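The laundry at Burkach closed at 8, and she got there with twenty minutes left. The woman at the counter had already turned off the lights over the dryers. She wrote 1326 on a pink ticket and pushed it across.

"Whites with whites," the woman said. "Darks I don't take after six."

"I only want the use of a table."

The woman looked at the bag, then at her, and lifted the flap in the counter.

The bag had come down from Zomema on the afternoon bus, tied at the neck with kitchen string. Her brother had packed it the way he packed everything, by pushing until it stopped. She had told him on the phone that she wanted their father's shirts and nothing else. He had sent the shirts and whatever had been lying near them.

She cut the string and pulled things out onto the green tabletop.

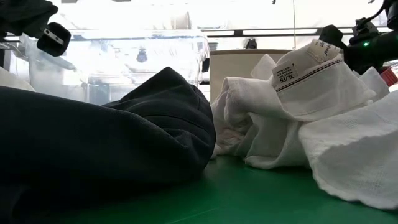 She had expected the smell of the house, and there wasn't much of it. Mostly the clothes smelled of the bus. She separated the black from the white and then stood with her hands in her coat pockets.

Her father had worked 41 years at the Voicu mill and had owned very few clothes he liked. He wore white on Sundays and for funerals. He bought his shirts too big because he believed everything shrank, and when they didn't shrink he rolled the sleeves and said he had been right to be careful. The black things he wore the rest of the time. She could not remember him buying any of them.

Her brother wanted the lot to go to the church in Zodis. There was a man there who would pay 700 for a carload, clothes and chairs and pans together, and send someone to pick it all up. Her brother had said this twice, as if she might not have heard the number. She had said she would think about it, and then she had hung up and gone to look for her shoes.

She didn't fold the whites. Her father never had. He dropped them in whatever was open and shook them out on the morning he needed them.
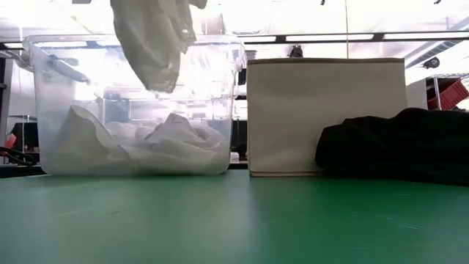 Take the lid too, the woman called from the front, or the dust would get in and she'd be back by September washing them all over again.

"How much for the bin?"

"Bring it back when you're done."

"I don't know when that will be."

The woman was counting the drawer and lost her place. She started over. "Then bring it back when you know," she said.

The black clothes went back in the bag. Those could go to Zodis. She retied the string, badly, and went to find the lid. It was on a shelf by the sink, under a stack of towels, and she had to lift them off with one arm and hold them there while she slid it out.

Her phone rang in her coat. She let it ring until the towels were back on the shelf, and then she answered and told her brother he could have the chairs.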